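Natano 衣類ことば集

README(データカード兼用)
最終更新:2023年10月15日

概要

Natano 衣類ことば集は、家の中で衣類と寝具を扱うときに使われる日本語の言い回しを集めたテキストデータです。洗濯、乾燥、たたみ方、しまい方、繕い、処分までを範囲とし、見出し語、語釈、用例、分類、使用場面の注記を収めています。店頭や製造の現場で使われる専門用語は、家庭でもふつうに通じるものだけを入れました。

元になったのは、Trornard が配布した書き込み式の調査票です。98世帯から回答があり、一世帯につき25語まで自由に書いてもらいました。回答のうち意味の取れないものと、衣類に関係のないものを除き、表記をそろえて編集しています。

想定する用途

辞書や用語集を作るときの下調べ、家事に関する文章の校正、日本語教育の補助教材、検索用の同義語リストの作成などに使えます。ある地域の方言の記述として引用するには情報が足りません。回答者の出身地は聞いておらず、現在住んでいる都道府県だけを記録しているためです。

頻度の統計としての利用も勧めません。書いてもらったのは「思いついた語」であり、実際の会話での使われ方とは開きがあります。

ファイル構成

entries.tsv
本体です。一行が一つの見出し語に対応します。文字コードは UTF-8、改行は LF、区切りはタブです。先頭行は列名です。

examples.tsv
用例です。entries.tsv とは entry_id で結びつきます。用例のない見出し語もあります。

categories.tsv
分類コードと分類名の対応表です。分類は全部で17あります。

variants.tsv
表記のゆれと、意味がほぼ同じ別の言い方をまとめたものです。

CHANGES.txt
変更履歴です。

LICENSE.txt
利用条件の全文です。

列の説明(entries.tsv)

entry_id
見出し語ごとの番号です。欠番があります。削除した語の番号は再利用しません。

headword
見出し語。動詞は終止形、形容詞は言い切りの形で載せています。「裏返す」のように他の場面でも使う語は、衣類に使うときの意味に限って立項しました。

reading
ひらがなの読み。

pos
品詞。名詞、動詞、形容詞、副詞、句のいずれかです。

gloss
語釈。編集側で書いたもので、100字以内に収めています。

category
分類コード。複数ある場合は半角セミコロンで区切ります。

note
使用場面の注記。空欄の行が多くあります。

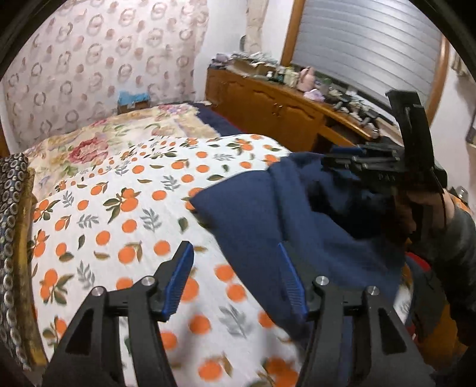
gloss は一語につき一つだけです。意味が大きく分かれる語は別の見出し語に分けました。たとえば「かける」は、ハンガーにかける、アイロンをかける、布団をかける、の三つを別々の行にしています。一方で「たたむ」は、服でもタオルでも毛布でも一つの行にまとめました。どこで分けるかは編集側の判断で、機械的な基準はありません。

品詞の「句」には、「袖を通す」「しわを伸ばす」「角を合わせる」のように、二語以上でまとまって使われるものを入れています。助詞を省いた「角合わせて」のような回答は、助詞を補った形を見出しにし、元の形を variants.tsv に残しました。

列の説明(examples.tsv)

entry_id
対応する見出し語の番号。

example
用例の文。回答者が書いたものを基本とし、明らかな誤字だけを直しています。

source_type
回答者によるものは r、編集側が補ったものは e です。

register
くだけた言い方は c、改まった言い方は f、どちらとも言えないものは n としました。判定に迷った文はすべて n です。

用例の抜粋

「肩の線を合わせてからたたんで」(r)
「襟ぐりが伸びてきたから寝巻きにする」(r)
「身ごろを広げて手でしわをのばす」(e)
「乾いたらベッドの上にまとめて置いておいて」(r)
「袖を内側に折り込む」(e)
「シーツの端をマットレスの下に入れる」(r)
「裏返しのまま洗濯機に入れないで」(r)
「ちょっと生乾きっぽいからもう一回干す」(r)

分類について

分類名は次のとおりです。

洗う前、手洗い、洗濯機、脱水、干す、取り込む、アイロン、たたむ、重ねる、しまう、衣替え、繕い、染みと汚れ、傷みと古び、布の手ざわり、寝具、手放す

「たたむ」と「重ねる」は当初一つの分類でした。調査票を読んでいくと、一枚をどう折るかという語と、折ったものをどう積むか、どう立てるかという語がきれいに分かれていたので、編集の途中で二つにしました。古い版のデータを使っている場合は、分類コードの対応が変わっている点に注意してください。旧コード T は、新コード TA(たたむ)と TK(重ねる)のどちらかに移っています。

「布の手ざわり」は形容詞と擬態語が中心です。「ごわごわ」「くたっとした」「つるつる」「しゃりっとした」などが入ります。擬態語に「する」「した」が付いた形は、付かない形にまとめました。

「寝具」は他の分類と重なりやすく、この分類だけの語は多くありません。「布団を上げる」「カバーをはがす」「中綿を寄せる」などがそれにあたります。「シーツを干す」のように衣類と同じ言い方をするものは、「干す」と「寝具」の両方のコードを付けています。

収集と編集の手順

1. 調査票の配布
用紙と記入用ファイルの二種類を用意しました。設問は、洗濯から片付けまでの流れに沿って、その場で口にすることばを書いてもらう形式です。例として示した語は「干す」だけです。

2. 転記
手書きの用紙はすべて手で入力しました。読み取れない字は〓に置き換え、前後から推測して補うことはしていません。〓を含む回答は公開版に入れていません。

3. 表記の統一
「畳む」「たたむ」「タタム」は「たたむ」に、「仕舞う」「しまう」は「しまう」に寄せています。送りがなは「取り込む」の形にそろえました。元の表記は variants.tsv の surface 列で確認できます。

4. 語釈の執筆
市販の辞書の語釈は写していません。回答者が欄外に書いた説明がある場合は、それを参考に書き直しました。

5. 点検
見出し語と分類の組み合わせを別の編集者が見直し、意見が分かれたものは note に「分類要検討」と記しました。解決していないものがまだ残っています。

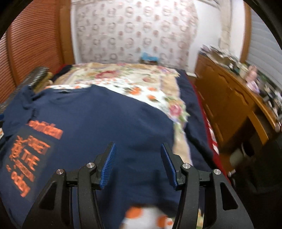 既知の問題

・「寝かせる」の語釈が不正確です。セーターを平らに置いて乾かす意味と、しまったまま長く置く意味が混ざっています。次の版で行を分けます。

・「Tシャツ」の表記に全角と半角が混在しています。variants.tsv で吸収していますが、examples.tsv の本文は未修正です。

・紳士物と婦人物で呼び名が変わる衣類(シャツとブラウスなど)について、語釈の書き方がそろっていません。

・和服に関する語はほとんど入っていません。「衣紋掛け」は回答にあったため収録しましたが、「たとう紙」は回答になく、立項していません。

・reading の長音の扱いに誤りがあります。「アイロン」「ハンガー」など外来語の読みをひらがなにするとき、長音符を残した行と母音に直した行があります。並べ替えに使う場合は前処理をしてください。

・例文の r と e が入れ替わっている行が報告されています。確認できたものから直しています。

個人に関する情報

回答者の氏名と連絡先は、データに含まれていません。用例の中に家族の呼び名や地名が出てくる場合は、「母」「近所の店」などの一般的な語に置き換えました。居住地の都道府県は集計用に保管していますが、公開ファイルには入れていません。

回答の取り下げは受け付けています。取り下げがあった場合、その回答だけに基づく見出し語は次の版で削除し、entry_id は欠番とします。

利用条件

教育、研究、個人の利用は無償です。改変と再配布もできますが、出典として「Natano 衣類ことば集」の名称と、使用した版の更新日を記してください。販売する製品に組み込む場合は、事前に編集窓口へ連絡をお願いします。詳しくは LICENSE.txt を見てください。語釈の文章をそのまま大量に転載する場合も、同じ条件になります。

読み込みの注意

表計算ソフトで直接開くと、entry_id の先頭のゼロが消えることがあります。読み込み時に文字列として指定してください。引用符は使っていないので、引用符処理は無効にして問題ありません。gloss と note にタブと改行は入っていません。

category を複数持つ行を数えるときは、セミコロンで分割してから集計すると、同じ見出し語が重複して出てきます。見出し語の数を知りたい場合は entry_id で数えてください。

関連するデータ

Nkuna 台所ことば集
同じ調査票の書式を使った、調理と片付けの語のデータです。列名は共通ですが、分類コードの体系は異なります。

Ekilberg 布名一覧
布地の名称と別名の一覧です。本データの note 列で「布名一覧参照」とあるのは、この一覧を指します。見出し語の番号は連動していません。

変更履歴(抜粋)

今回の版
分類「たたむ」と「重ねる」を分離。variants.tsv に surface 列を追加。用例の誤字を修正。「洗濯ばさみ」「ピンチ」を同義語として結びつけた。

5月の版
初回公開。entries.tsv と categories.tsv のみ。

問い合わせと修正の提案

誤りの報告は、entry_id、該当する列名、修正案の順に書いて、編集窓口へ送ってください。新しい語の提案には、その語を使う場面がわかる短い文を一つ付けてください。受け取った提案は次の版の編集時にまとめて検討します。個別の返信はしていませんが、採否は CHANGES.txt に記載します。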